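How does a bill become a law?
(and why does it take so long?)

Ages 8 to 12, or any grown-up who has been nodding along to the news for years.

Suppose you have a brilliant idea. You think every school in the country should have to serve pudding on a Thursday. You can't just shout it out of a window and expect the dinner ladies to obey. Somebody has to turn it into a law, and there is a long queue of people who would like to talk about it first. 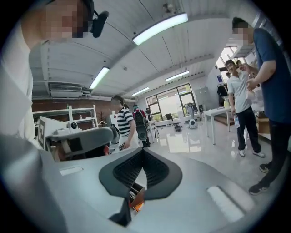
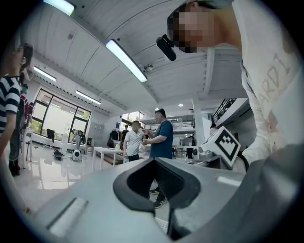

Step one: a bill is born

A bill is an idea for a law, written down very carefully. It isn't the sort of bill you get in a cafe, although both of them can make adults sigh.

Writing one is harder than it sounds. "Pudding on Thursdays" looks clear enough until someone asks what counts as pudding. Is yoghurt a pudding? Is half a banana? People who write laws have to think of every sneaky person who might try to get away with half a banana. So our Pudding Bill, which began as three words, is now 28 pages long.

Most bills in the UK Parliament come from the government. Ordinary Members of Parliament (MPs) can suggest them too, but those ones often run out of time and are never heard of again.

Step two: the House with the green seats

A bill usually starts in the House of Commons, where the MPs sit. Some start in the House of Lords instead, but ours is a Commons sort of bill.

The First Reading is very short. Someone reads out the name of the bill, and that's it. You would think a thing called a reading would have more reading in it.

At the Second Reading, MPs argue about whether the idea is any good at all. Let's say the MP for Prodorbridge, Huia Ruddock, loves the Pudding Bill. The MP for Doolan, Tyyne Hämäläinen, thinks it will cost too much and wants to know who is paying for the custard. Both of them stand up and say so, at length, while other MPs make noises that would get you sent out of class.

Then they vote. MPs walk through one of two corridors, one for Aye (yes) and one for No, and they are counted as they go. If 291 say Aye and fewer say No, the bill carries on.

Step three: fiddling with the words

Next, a smaller group of MPs goes through the bill line by line. This is called the committee stage, and you will not often see it on the front page.

They can change bits. A change is called an amendment. One person might want to add crumble. Another might want to take out rice pudding, and there could be a whole afternoon about that.

After this, all the MPs get another look (the report stage), and then there's a Third Reading, with one more chance to say yes or no.

Step four: do it all again

If you were hoping to be finished, bad luck. Off goes the bill to the House of Lords, where the seats are red and the members are not elected. It goes through much the same stages there.

If the Lords change anything, the bill goes back to the Commons to see if the MPs agree. If they don't, back to the Lords it goes. This is called ping pong. That is the name people really use, grown-ups in smart shoes included.

Step five: the King says yes

When both Houses agree on every word, the bill goes to the King for Royal Assent. In theory he could say no. The last time a monarch did that was more than 300 years ago, so the pudding is fairly safe.

Now it stops being a bill and becomes an Act of Parliament. It's the law, although some Acts have a starting date that's months away, so you may still be waiting in August.

Words to show off with

Bill: an idea for a law that hasn't got there yet.
Amendment: a change to a bill.
Division: a vote where MPs split up to be counted.
Act: a bill that made it to the end.

Something to try

Write a bill for your class in no more than 2 sentences. Swap with a friend and see how quickly they can find a way round it. Then fix it, and swap again.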